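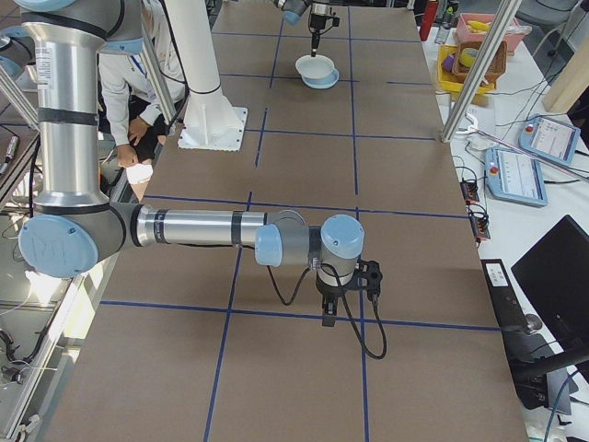
Setting the Table: What We Learned From a Taped Grid

Ruxandra Chiriac and Yamila Montecinos
March 8, 2019

Our project started with a pretty small question – if you ask people to set a place for soup, where do they put the bowl? We both grew up in houses where somebody fussed about this, so we figured there would be a "right" spot and most people would hit it. Wrong!

We covered a big worktable in brown kraft paper and marked it off into rectangles with dark blue tape. The paper was the easy part. The tape took forever (Yamila pulled up one whole line and did it over, and I still think it leans). The white bowl goes on the light blue plate, and the plate goes down inside one of the rectangles.

We had 14 people take turns and ended up with 271 placements. In 161 of them the plate was fully inside the lines, even though we never told anyone to stay inside. I loved that! People seem to treat tape like a placemat. When a plate did cross a line, it was mostly toward the person sitting down.

We threw out five more tries that we wrote down wrong, and those aren't in the total. Next time I'd number the rectangles before starting, and use a heavier paper, which we priced at Walel but couldn't afford. We want to run it again in July with cups.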